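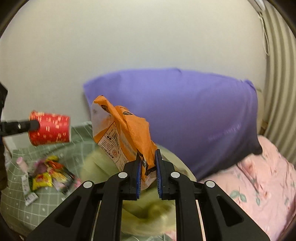 Orange snack bag, purple pillow.

Home | Kitchen | Laundry | Pantry | Workshop | Contact

Keeping Snacks Crisp (and Crumbs Off the Good Pillows)

I love a snack drawer. I love it so much that I've moved mine three times in this house, and the spot it's in now, low down and well away from the oven, is the best one yet! Chips and crackers hate heat and they hate damp, and the cupboard over the stove gives them plenty of both. If your crackers keep going soft and you can't figure out why, try moving them before you try anything else.

Closing the bag comes next. Press the air out from the bottom up, fold the two top corners in toward the middle so you get a point, then roll the point down tight and clip it. A plain wooden clothespin is wonderful for this (two on a family-size bag) and a whole pack of them costs next to nothing. Binder clips hold even better, but they can tear thin bags if you yank them off the way I do.

For anything that'll stay open past the weekend I use a jar. Wash it, let it dry overnight with the lid off, and smell the lid before you use it. Pickle lids never let go of pickle. I tried baking soda, I tried sunshine, I tried lemon, and my pretzels still tasted like dill, so now those lids go out to the workshop and the jars hold screws. Cut the name and the date off the bag and drop the scrap in the jar with the snacks, printed side out. Allergy information too, if you have kids' friends coming through.

Soft crackers can be saved! Spread them on a baking sheet in one layer, put them in a 300-degree oven, and check after 5 minutes. Let them cool all the way before you decide they didn't work, as they firm up on the counter. Tortilla chips come back beautifully. Cheese puffs I've had less luck with, and anything with chocolate on it should stay far away from this trick.
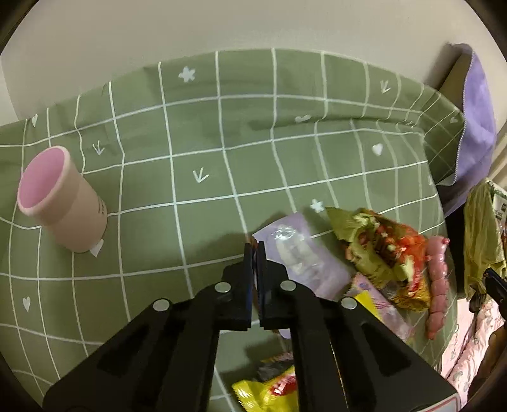

A wipe-clean cover is the other half of a happy snack table. I put ours on for movie night every Friday and it has paid for itself over and over. Wipe toward the middle, never toward the edge, then gather up the corners and shake the whole thing outside. Greasy fingerprints come off with a drop of dish soap in warm water, and a dry towel afterward keeps it from streaking. If yours came folded in a packet and the creases won't lie flat, drape it over a shower rod in a steamy bathroom for 15 minutes and smooth it with your hands. Please don't iron vinyl. I have the scar on my ironing board to prove it.

Fabric tablecloths want a different approach. Shake first, then lift the oily spots with cornstarch: pat it on, leave it while you do the dishes, brush it off, and wash as usual. Check the spot before it goes in the dryer, every single time.

Pillows and couch cushions do best with a soft, dry paintbrush. Brush crumbs out of the seams and piping, and follow with the vacuum on low. Orange cheese dust is its own special problem, and the thing to remember is that water makes it spread. Tape first (wrap it around your hand, sticky side out), and only then a barely damp cloth, blotting. Take the cover off if it has a zipper and wash it cold.

One more for the small packets. Stand them upright in a shoebox like files, with the oldest at the front, and you'll see everything you own at a glance. I was so pleased with this I did the tea bags and the gravy mixes the same afternoon!

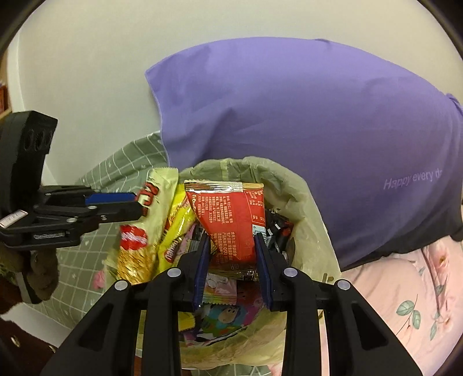 Back of a red packet, nutrition table at the upper right.

Open packets along the seam instead of tearing down the side, and you'll have enough left at the top to fold over and clip. Kitchen scissors beat teeth. Mine hang on a hook inside the drawer cabinet, tied on with string, and they've been there since June, a household record.

We use cookies to remember your settings and see which pages get read. Accept | Manage choices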